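10/18/22
Par Ilham El Idrissi

L'entraîneur de Rorkby ne regarde plus le classement. Son équipe de baseball vient de perdre cinq matchs de suite, dont trois à domicile contre Fodby, et il préfère parler des lanceurs. « On donne trop de buts sur balles, c'est aussi simple que ça. Quand on met deux coureurs sur les bases avant le premier retrait, on passe la manche à courir derrière. »

Le club avait pourtant bien démarré. En février, pendant la préparation, le groupe comptait 40 joueurs et les places étaient chères. Depuis, deux partants se sont blessés au coude et la rotation tient avec des jeunes. « Ils apprennent vite, mais on leur demande beaucoup - peut-être trop tôt. »

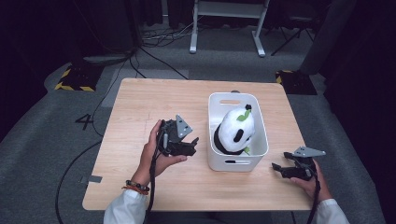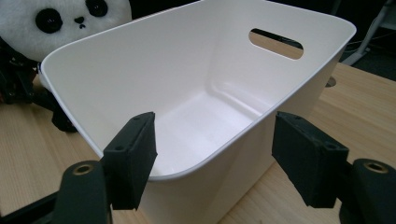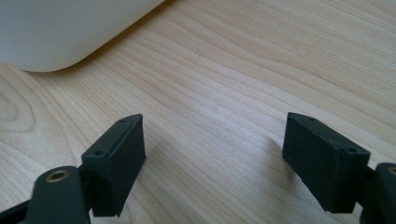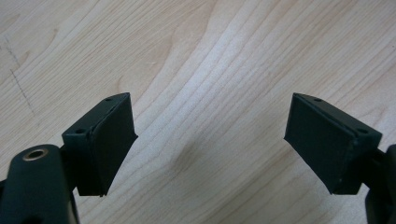

À l'attaque, il se montre plus satisfait. L'équipe a frappé 179 coups sûrs cette saison et il en espérait presque 200. « Le contact est bon. Ce qui manque, c'est le coup sûr avec deux retraits. À Tustton, on laisse neuf coureurs sur les sentiers et on perd d'un point. »

Le prochain déplacement mène Rorkby à Tennant, sur un terrain où la balle voyage peu vers le champ droit. Il compte avancer son deuxième but dans l'ordre des frappeurs et garder le même receveur malgré la fatigue. « Il connaît les lanceurs, il les calme. Je ne vais pas le changer maintenant. »

Quant à son avenir, il n'en a pas encore discuté avec le président. Son contrat se termine à la fin de la saison. « On en parlera après Tennant. Demain, il y a entraînement à neuf heures - les lanceurs commencent. »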